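Start With the Counter, Then Price the Arm

Most first budgets for a kitchen robot begin with the arm and stop there. The arm is the easy line, with a catalog price and a delivery date. The lines that run over are the hand, the cables, the spare parts and the hours spent teaching the system where things are.
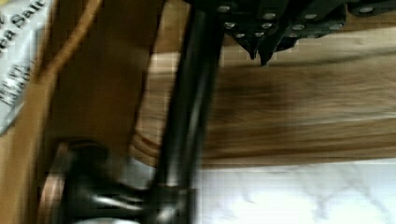

Skillitz, which fits out test kitchens for food companies, now asks buyers for a floor plan before it quotes. Its standard planning sheet has 107 entries, and only 3 concern the arm itself. The rest cover reach, power, mounting and service.

Clearance is the entry most often left blank. A counter that suits a cook can be too crowded for a wrist and its cabling.
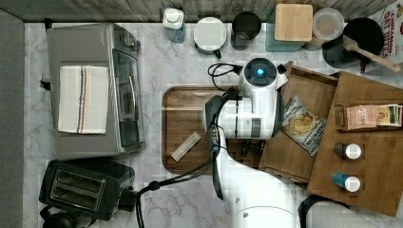 Should a buyer lease the hand separately from the arm?
Usually, if the task list is still changing. Hands wear faster than arms, and a lease moves the repair cost to the supplier.

Terkano leases hands at $238 a month with one swap a year. Buying outright makes sense once the work has settled. 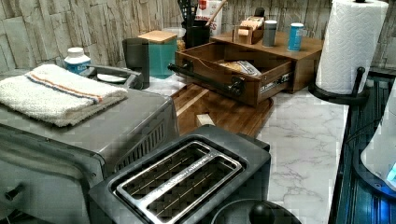

By the Equipment Desk, Kilar Quarterly
Staff writers, purchasing and plant

Setup labor deserves its own line. Dobre, an integrator, bills a flat $4000 for the first installation and charges by the hour after that – a second visit is common, so plan for one.

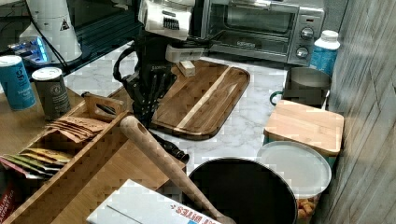
Keep part of the budget unassigned until the first month of running is over. Fingertip pads, longer cables and a different mount are the usual late orders, and all three can have long lead times.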